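Review: the Dredex fruit-sorting kit and its training method

I have had the Dredex kit at our Gramside workshop since November, and I must say I've grown very fond of it. The idea is a simple one. You guide the arms by hand through moving toy fruit and veg to and from a dish, and a model learns the job from your recordings (and from your fumbles too, bless it).
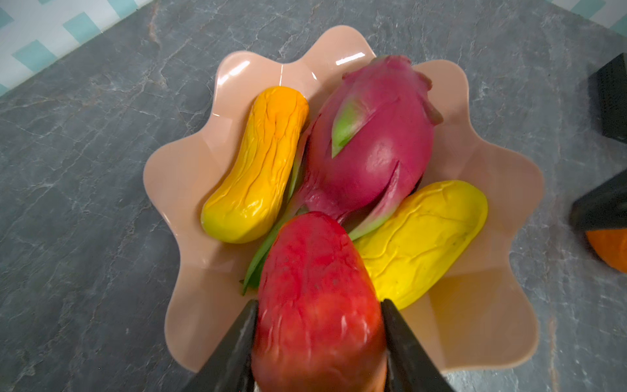
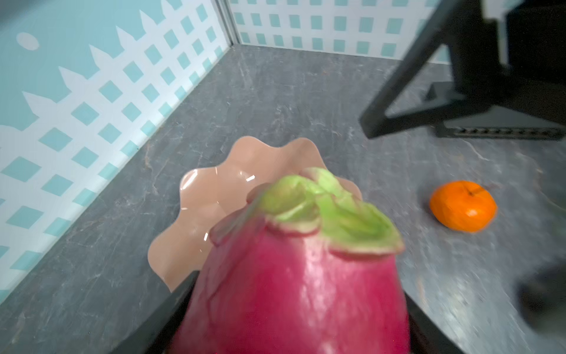
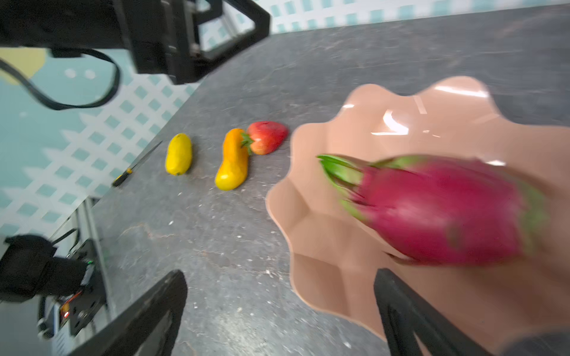
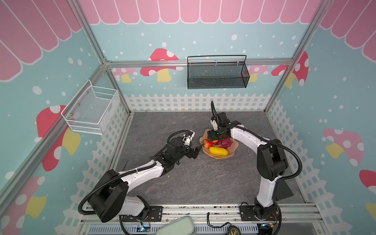
Play food and the wavy peach-coloured dish, with the arms in among it all.

Does it need a fresh set of recordings for every new fruit?
Mostly it doesn't, which was a lovely surprise. Kusum Rana and I trained on 328 recordings, then brought in 2 shapes the model had never met, and it managed both after 6 extra goes at each. Long, smooth shapes came easily. Anything with leaves or spiky bits took more patience, and it still tends to pinch too near the tip.

The method behind it, which Girish Agarwal wrote up while he was at Ventura, mixes your own recordings with a shared library of 2,023, and I'd urge you to leave that switched on. We tried without it for a fortnight and the grasps went terribly timid!

My grumbles are small ones. The manual is thin on calibration, the setup software forgets your settings if you close it in a hurry, and training overnight makes the office rather warm. I'd still buy it again, and Kusum has already asked for the larger dish.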